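휴대형 그리퍼 도입 예산안을 정리하며

2026년 5월 13일

지난 회계 기간의 장비 구매 내역을 마감하고, 7월에 집행할 다음 예산안의 초안을 작성하였다. 본 블로그에서는 그동안 로봇 팔과 제어기 위주로 구매 과정을 기록해 왔으나, 이번 글에서는 손에 들고 사용하는 휴대형 그리퍼의 도입 계획을 다루고자 한다. 유사한 규모의 연구 조직에서 구매를 담당하는 분들께 참고가 되기를 바란다.

먼저 배경을 밝혀 둔다. 필자가 속한 스키스틀리(Skistley) 연구소는 작년까지 고정형 로봇 팔을 원격으로 조작하여 시연 데이터를 수집하였다. 이 방식은 장비 단가가 높고 설치 공간의 제약이 크며, 수집 장소를 옮길 때마다 보정 작업을 다시 하여야 한다. 운영 책임자인 베로니카 니트라이는 연초 회의에서 수집 업무의 상당 부분을 휴대형으로 전환할 것을 제안하였고, 필자가 견적 취합과 예산 편성을 맡게 되었다.

견적은 두 업체에서 받았다. 로노마노(Lonomano)는 완제품 세트를 공급하며, 그리퍼 본체와 카메라 고정대, 케이블, 운반 상자가 한 묶음으로 구성된다. 뉘베리(Nyberg)는 본체만 판매하고 나머지는 구매자가 별도로 조달하는 조건이다. 본체 가격만 비교하면 뉘베리 쪽이 유리하지만, 부속품 조달에 드는 행정 시간과 검수 인력을 합산하면 차이는 크게 줄어든다. 부속품마다 품의서를 따로 올려야 하는 기관이라면 이 점을 반드시 비용으로 환산해 보아야 한다.

수량은 양손 작업을 기준으로 산정하였다. 작업자 한 사람이 그리퍼 2대를 사용하므로, 대수를 작업자 수와 같게 잡으면 현장에서 곧바로 부족해진다. 초안에는 본체 20대를 반영하였다. 최초 요청서에는 예비 본체가 빠져 있었으나 릴라 니트라이의 검토 의견에 따라 이 수량 안에서 예비분을 확보하고, 동시에 투입하는 작업자 수를 그만큼 줄이는 것으로 조정하였다.

소모품 항목은 초안 작성 과정에서 가장 많이 수정된 부분이다. 손가락 안쪽에 부착하는 패드는 마모되는 부품이므로 자산이 아니라 소모품으로 분류하였고, 수량은 70개로 정하였다. 관절부의 나사와 핀도 같은 항목에 포함하였다. 작년에 이를 수선비로 처리하였다가 회계 부서의 요청으로 재분류한 일이 있어, 이번에는 처음부터 계정을 구분하였다. 패드의 경우 색상이나 표면 무늬에 따라 품번이 달라질 수 있으니, 발주서에는 제품명 대신 품번을 기재하기를 권한다.

작업 대상 물품의 구입비도 별도로 편성하였다. 컵, 포장 봉투, 필기구 등 생활용품은 개당 금액이 작아 예산 심의에서 누락되기 쉽다. 그러나 수집 목표를 600회로 설정하면 동일한 컵만 반복하여 사용할 수 없으며, 찌그러진 종이컵은 교체하여야 한다. 이 항목은 가브암톤(Gavamton) 과제의 재료비에서 집행하기로 협의를 마쳤다. 낱개 구매보다 묶음 구매가 저렴하지만, 종류가 한 가지로 치우치지 않도록 구매 목록을 먼저 확정하는 편이 바람직하다.

장소 관련 비용은 이번 초안에서 가장 적은 비중을 차지한다. 일반 가정용 탁자 정도의 면적이면 작업이 가능하므로 전용 작업대를 신규로 구매하지 않기로 하였다. 다만 카메라와 연결되는 케이블은 길이별로 여유분을 두었다. 케이블 하나가 불량이면 그날의 일정 전체가 밀리기 때문에, 이 부분의 삭감 요구에는 응하지 않을 생각이다.

종이컵과 플라스틱 컵을 다루는 탁자 작업

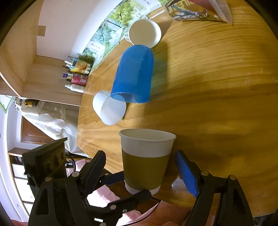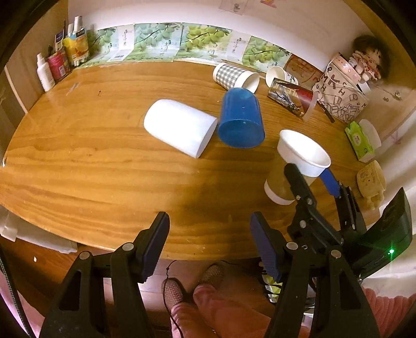
심의에 제출할 물품 목록에서 필자가 마지막까지 고민한 것은 컵의 구성 비율이었다. 종이컵만으로 채우면 금액은 가장 낮아지나, 재질과 크기가 단조로워져 재료비를 별도로 편성한 취지가 약해진다. 두 사진의 탁자에는 흰색 컵과 파란색 플라스틱 컵이 함께 놓여 있고, 두 번째 사진에서는 회색과 흰색의 체크무늬 종이컵도 확인된다. 이 정도의 다양성을 최소 기준으로 삼아 무늬가 있는 종이컵을 목록에 추가하였다. 첫 번째 사진에서 그리퍼가 잡고 있는 것과 같이 골판지 여부와 관계없이 종이 슬리브를 씌운 컵도 한 품목으로 올렸으며, 슬리브는 컵과 별도의 행으로 기재하였다. 컵과 슬리브는 소진되는 속도가 다르므로 한 행으로 묶으면 추가 발주 시 재고를 맞추기 어렵다.

남은 절차는 뉘베리 측의 수정 견적 접수와 내부 결재이다. 로노마노의 견적은 유효 기간이 먼저 만료되므로 연장 요청 공문을 발송해 두었다. 결재 과정에서 수량이나 계정 분류가 변경되면 본문의 해당 항목을 수정하고 변경 내용을 글 끝에 덧붙이겠다.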